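Chapter 4: Baskets, Bins and Trays

By Gráinne Flanagan and Danang Tarigan

Most of us own more boxes than we have sensible homes for, and so, before we come to cupboards and shelves, I'd like us to spend a little while at the table, simply sorting the containers themselves by kind.

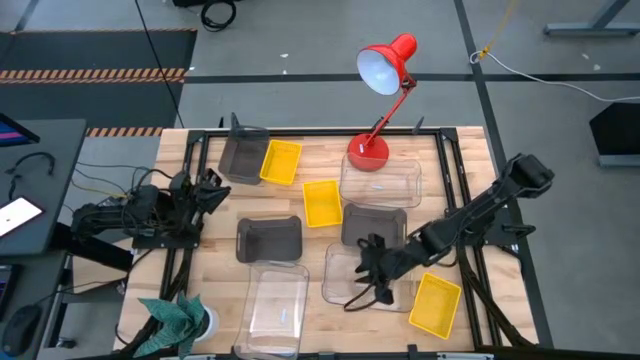 Should containers be sorted by colour or by shape?
Start with shape, as pieces of the same shape will usually stack, and let colour help you find them afterwards.

Yellow is a lovely help in that way, and a slotted basket lets you peep at what's inside (my own hold wool, mostly!). 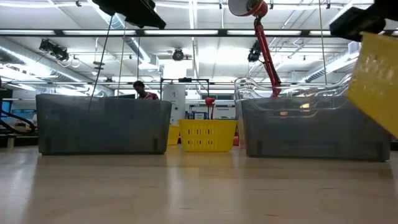

Fig. 4.2 Yellow baskets and grey bins at the sorting table.

Clear plastic is harder on the eyes, I find, particularly against pale wood, so do give it a place of its own and go slowly.

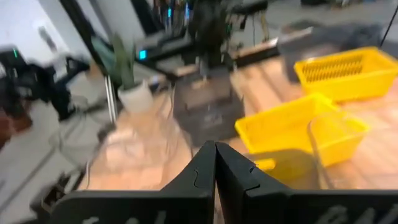 Once the kinds are apart, try a stack of two before you build any higher, and keep the heavier pieces at the bottom. We shall come to lids in the next section.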